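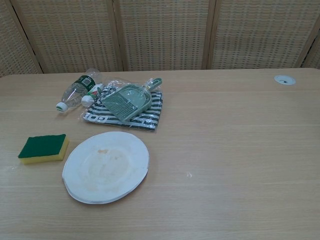
Department of Home and Consumer Studies, Household Objects Group

Figure 2. Pale wooden table with a folding divider behind it. Items grouped on the left half of the table include a clear plastic bottle with a dark green label, lying on its side, and a clear plastic package of cleaning items.

3. Setting and procedure

3.1 The table and the room

All the tidying sessions in the Fluvetness study were held at a table of ordinary household height. We chose a light wooden top for two reasons. Pilot participants treated a white laminate top as a kitchen worktop and tended to wipe it before doing anything else, and a dark top made small items hard to find again when the recordings were coded. A folding divider with woven panels stood behind the table (Figure 2). In the pilot the view past the table took in a set of open shelves, and several participants asked whether they were meant to put things on them. With the divider in place the question stopped coming up.

The divider also gave participants a back limit to work against. We had not planned for this. Tall items were often stood near the back edge, as they might be against a kitchen wall, while in the pilot, without the divider, the same items were kept well forward. We return to this in Section 5, because it affects any comparison between our results and those from tables standing free in a room.

Lighting was kept the same throughout. Blinds were down and the ceiling lights were on, including for morning sessions. No cloth, tray or mat was put on the table, as the pilot had shown that even a small tray draws items to it whether or not they belong together.

3.2 The items

The items were bought from supermarkets and discount shops and were of the kind found under a sink or in a hall cupboard. We wanted a mixture of things that are easy to name and things that are not. A drinks bottle is easy to name and most people have a settled idea of where it goes. A small white rounded piece with no obvious parent, such as the one beside the bottle in Figure 2, is harder. Participants called objects of this sort a knob, a cap, a lid, a stopper or 'that bit', and the name chosen usually went along with where the object was put.

Packaging was left on wherever the item had been sold in it. Earlier work on household sorting has mostly used unwrapped goods, presumably so that shape and material are easy to see. At home, however, a good many cleaning things stay in their wrapping for weeks, and the wrapping changes how they are handled. Film bunches up near a handle, it slides against other film, and it makes a soft object behave like a stiff one. It also hides the boundary between one item and the next. The clear package in Figure 2 contains cleaning items and would be counted by us as a single unit, since it is picked up and put down as one. Where a participant opened a package during a session, each of its contents became a unit from that moment.

Bottles were used as they came. Some were full and others nearly empty, and we did not tell participants which were which. A nearly empty bottle is a useful item for our purposes because it can reasonably be kept, put with the recycling or set aside until somebody decides. It also rolls, although the ridges on many drinks bottles slow it down, and a participant who has laid one on its side will often rest another item against it. We recorded whether each bottle was upright or lying down at the end of every placement.

3.3 Instructions to participants

Participants were asked to 'sort these out so that someone else could put them away'. The wording was settled after the pilot. An earlier version, 'tidy the table', led a number of people to line everything up along one edge by size and stop there, which is tidy but tells us little about what they thought belonged together. Asking them to sort for another person brought out clearer groups and more talk.

No boxes or labels were supplied. Participants could use any part of the table top and could move an item as many times as they liked. They were told there was no correct answer. If they asked what an object was, the researcher replied that they should treat it as whatever they thought it was. There was no time limit, and a session ended when the participant said it was done.

We ran 60 sessions, one per participant. The last was held on October 13, 2021. Two participants wished to redo the task after finishing, and in both cases we kept the first attempt only.

3.4 What counts as a group

Deciding where one group ends and another begins was the hardest part of the coding. Distance alone does not settle it. Two bottles a hand's width apart may be a pair, while a cloth touching a bottle may simply have been dropped there on the way to somewhere else. We therefore used contact, spacing and the participant's own remarks together, and applied them in the following order.

First, anything the participant named as a group was a group, whatever its spacing. 'These are all bathroom' was enough. Secondly, where nothing was said, items in contact or overlapping at the end of the session were coded as one group, unless one of them had plainly rolled or slid into place. Thirdly, items not in contact were joined only if the gap between them was clearly smaller than the gap to anything else.

The second rule caused the most disagreement. Small objects resting partly against larger ones were a regular difficulty. In a still picture there is no way to tell whether such an object was placed, leant or left, and for this reason no placement was coded from a still. Coders worked from the full recording of each session, in Pestska, and could go back over a movement as often as they needed.

Across all sessions this gave 2121 placements. Coding was led by Rekha Naidu, with a second coder working separately on the same recordings. Where they differed, the two watched the movement again together. Cases that were still unsettled after that were marked 'unclear' and left out of the group counts, but were kept in the placement counts — an item had, after all, been put down.

3.5 Limits of the setting

The table was not the participants' own and neither were the items. People sorting their own things know which bottle has been in the car since June and which packet was bought by mistake, and they sort with that in mind. Our participants had to guess. Several said so, and some invented a household to sort for ('this one's got a dog, I think'), usually without being asked.

Using one table also means that we cannot say how far the groups depend on its size. The pilot table was narrower, and the groups made on it were fewer and more crowded, but the item set was different too and we have not tried to separate the two effects. A round table would probably give different results again. Participants here made frequent use of the corners, mainly for things they had not yet decided about, and a table without corners would leave those things with nowhere obvious to wait.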